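Home | Household | Textiles | Laundry | Random article

Sorting and pairing (laundry)

Reading time: 4 min | 7 comments | Share

Sorting and pairing is the last stage of the household wash, after drying and before putting away. Covers the matching of socks, the folding of small pieces (flannels, napkins, handkerchiefs, tea towels) and the setting aside of anything that needs mending. In older household books usually called "making up" the wash. In hotels and laundries the same work is called finishing, though finishing also takes in pressing.

Name

"Making up" is the older term, still heard in parts of the north. "Pairing" on its own means socks, gloves and sometimes pillowcases. "Balling" is one method of pairing, see below. Some writers use "sorting" only for the stage before the wash, when whites are kept from colours. This article uses it for the stage after.

History

For most of its history washing was done in large batches, weeks apart, and making up could take a whole day. Linen was marked in thread at the corner, so that sheets could be used in turn and worn evenly. Stockings were marked at the top in the same way, often with a number, and the pair kept together until one wore through.

Smaller and more frequent washes came in with the home machine. Marking mostly died out, except for school and care home clothing, where name tapes are still sewn or ironed in. The multipack sock, all the same colour and size, made pairing easier in one way and harder in another: any two will match when new, but they fade at diferent rates.

Surface

Any flat clean surface will do. A bed is common, also an ironing board, though the board is narrow and things slide off. A table is better for small pieces. Height matters more than size — too low and the back suffers. Bare wood is fine if dry and free of wax or polish, which can mark pale cloth. Splintered or unsealed wood catches knitted fabric and should be covered with a sheet. 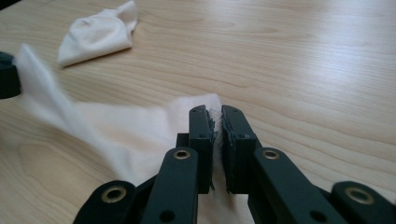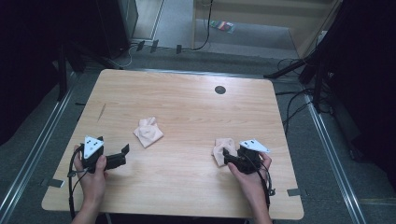
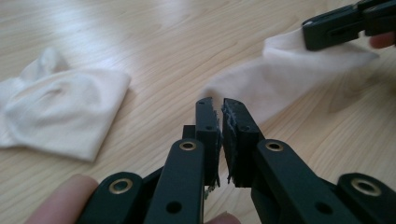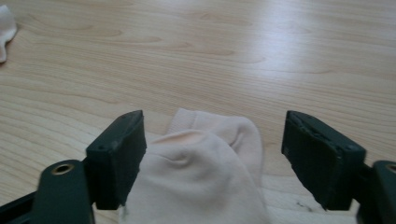 Small pale fabric items on a light wooden table.

Methods of pairing

Balling. Two socks laid together, rolled from the toe, the cuff of one turned back over both. Quick, holds well in a drawer. Stretches the cuff over time, worst in wool.

Flat folding. Laid together, folded in half or in three, stored on edge. Takes more room to do, less room to keep. Kinder to elastic.

Clipping. A plastic ring or clip holds the pair through wash and drying, so no pairing is needed at the end. Ruchti rings and the Flolard clip are the two patterns most often met with. Both leave a slight crease. Socks clipped tightly at the toe dry slowly there.

Pinning. As above, with a safety pin. Cheap. Rust marks if the pin is left in damp cloth, and not advised for fine knits.

Whites and near-whites

Pale things are the hardest to match. Cream, blush, off-white and plain white look much the same under a warm bulb and quite different by a window, so daylight is usually advised. A single red or pink item in a warm wash will tint a whole load, unevenly, and two socks of one pair can come out different shades if only one was in that load. Repeated washing greys white cotton. Synthetics tend to yellow instead.

Texture is a better guide than colour. Compare the ribbing at the cuff, the depth of the heel, then the toe seam.

Odd socks

Odd socks are most often found inside duvet covers and fitted sheets, in the rubber seal of front-loading machines, or still in the laundry basket. A small sock can pass over the drum lip in some older models and lodge by the heater. Usual practice is to keep odd ones in a bag and go through it every so often.

A household survey run at Surari one August had 400 homes keep their unmatched socks for the month, and collected about 600. Homes with children gave the most. The survey did not record how many were later matched, and its been criticised for that.

Storage

Drawer, box or hanging pocket. Balled pairs do well in a deep drawer, folded ones in a shallow one. The Flulier divider, a folding card grid, was sold for this purpose and is now mostly found second hand. Wool wants airing first, and cedar or lavender against moth. Pieces must be fully dry — cuffs and toes hold damp longest, and a musty drawer nearly always starts with one of them.

See also

Airing cupboard
Darning
Ironing
Name tape
Washing line

Last edited Saturday, February 21, 2026

Shared 2 times | Back to top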